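Betley Food Access Program
Progress Report to the Greenberg Fund
Reporting period ending December

Summary of Activity

During the period under review, the program continued to deliver fresh produce to households in Betley and the neighboring district of Unuso. The grant supported weekly distribution, nutrition classes, and the purchase of cold storage equipment. Spending remains within the approved budget, and no change to the terms of the grant is requested at this time.

Distribution

The program issued 1,000 produce parcels in the period, which meets the target set out in the original proposal. Demand was highest in the last 6 weeks, when school meals were not available to many families. Two pickup points were moved indoors for the winter. Attendance at the Unuso site fell after the bus timetable changed, and staff are in discussion with the transit office about a later service.

Nutrition Classes

Classes were offered in the morning and again at 5:30 p.m. to suit working parents. Each course had 20 places, and all were filled. Participants asked for more guidance on storing ripe fruit and on low-cost sources of healthy fat. Both topics have been added to the printed handbook, which is now in its second draft.
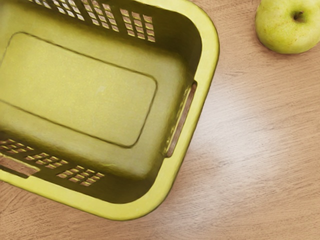
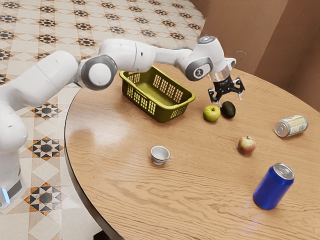

Top: yellow-olive plastic basket. Bottom: avocado on a round wooden table.

Cold Storage

The walk-in cooler was delivered by Vetgate one month later than planned. Installation is complete and the unit has passed inspection. Produce losses before the purchase stood at 30 crates per month — a figure the program expects to reduce in the coming period. A full comparison will be included in the next report.

Challenges

Fuel costs rose above the level assumed in the budget. The shortfall was met from the contingency line. Recruitment of a second driver is still open.

Next Steps

The program will complete the handbook, fill the driver position, and review pickup hours in Unuso.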